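Napkins Can Do Tricks!

Did you know a flat square of cloth can turn into a neat little rectangle with just a few folds? People have been folding napkins for hundreds of years, and you can do it too!

What makes a crease?
Cloth is made of threads that cross over and under each other. Press hard on a fold and the threads bend. That bend is a crease! Cotton and linen hold one really well.

Try it yourself
1. Wash your hands and find a clear spot on the table.
2. Fold the napkin in half, then in half again, and smooth it with your palm.
3. Pick it up with one hand on each side and pinch the top edge. White cloth looks great on a glass tabletop!
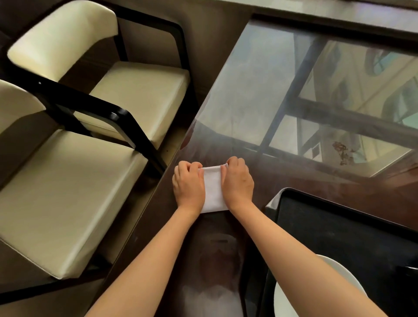
4. Set it to the left of the plate, with the fold facing in.

Word to know
Linen: cloth made from a plant called flax.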